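Filed under: Talks / Housekeeping / Shared spaces

Floor first – notes for the lounge talk

Hello, thanks, keep it short. Name, where I'm from (Honutik building, ground floor lounge). Say the slides go up later. Don't read out the title.

Start with the question. Who here has walked past a cup on the floor this week. Wait for hands. Put mine up too.

Then the story of the November move. We came over from the Oberholzer place with 102 boxes, all unpacked in the lounge as it was the only room with carpet down. Cushions, cables, stools, everything. Two weeks later it still looked like moving day. People ate in there anyway. Cups piled up.

Gebhard's line – use it, it got a laugh last time – "a room gets tidy from the floor up." Gebhard Reisinger ran the cleaning crew at Eklow for years before he came to us. Credit him properly, spelled with two e's in Reisinger.

What we used to do: one big cleanup at the end of the month. Took a whole afternoon. Everyone hated it, half of them found a meeting to be in. Room was fine for a day or so and then back to how it was.

What we do now. Go slow here, people write this down.

Floor pass. Only the floor. Anything lying there that's trash goes in the bin, anything that isn't goes on a seat or a shelf. Don't sort. Don't fold. Don't stop to wonder who left it.

Seat pass. Blankets, jackets, cushions. Fold or hang. Cushions back upright.

Edges last. Corners, behind the stools, the bit past the end of the wall where stuff collects. This one can wait a day if you're short of time, I usually let it.

Whole thing is 2 songs long if you play music. We timed it. (Don't sing.)

Now the bin. Spend more time on this than I did in rehearsal, it's the part people ask about afterwards.

Old bin was in the kitchen corner, big one with a lid. Thirty steps from the sofa maybe. No one walks thirty steps with a paper cup. So – small bin, no lid, out in the open in the sitting area while you do the pass. Pick it up and take it along if the room's long. Then put it back by the wall or someone trips.

Liner: fold it well over the rim. If it only just reaches it slides in with the first heavy thing and then you're fishing around in there. Buy a size up. We get ours from Grorkora, the 777 roll, the cheap one. Rips if you drag it, fine if you lift.

Carpet: beige shows everything. We picked it, our own fault. Scuffs I leave alone. Drinks spills – blot, cold water, blot agian. No rubbing. Someone will ask about steam cleaning, say we got one quote, 1666 for the floor, and said no thank you.

Next three slides, click through quick

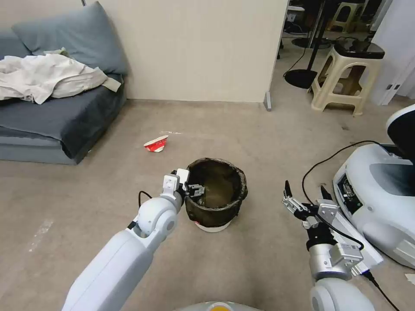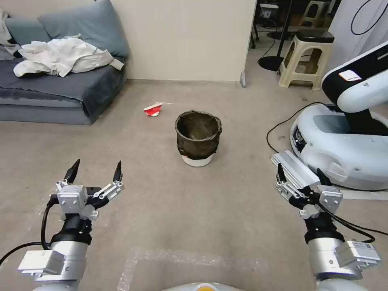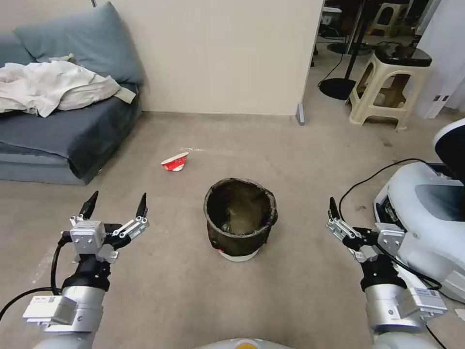 red and white one on the carpet, same in all three

Ask the room: what do you pick up first. Somebody always says the blanket. Nope. Blanket is seat pass. Cup is floor pass. It's a small thing but if you start folding you're still folding ten minutes later and the cup's still there.

Packing stuff – bubble wrap, bags, bits of foam. Separate pile. If it's clean we keep it flat under the shelf for sending things back. If it's torn, bin. Don't let it build up, we had a wall of it after the move.

Objections, have answers ready:

"Not my cup." Doesn't matter. You're doing the floor, the floor has a cup on it.

"We have cleaners." We do too. They vacuum. They can't vacuum under things, so they go around, so the line of crumbs stays where it was. Clear floor means they get the whole carpet.

"People won't keep it up." Some weeks they don't. We skipped most of last summer. Started again, took one evening to get back to normal.

If there's time – the label thing. We put lables on the shelf and not on the bin, everyone knows what a bin is. If there isn't time skip to questions.

Questions. Repeat each one into the mic, forgot last time and the back row complained. Liner samples are on the table by the door, take one, leave the box.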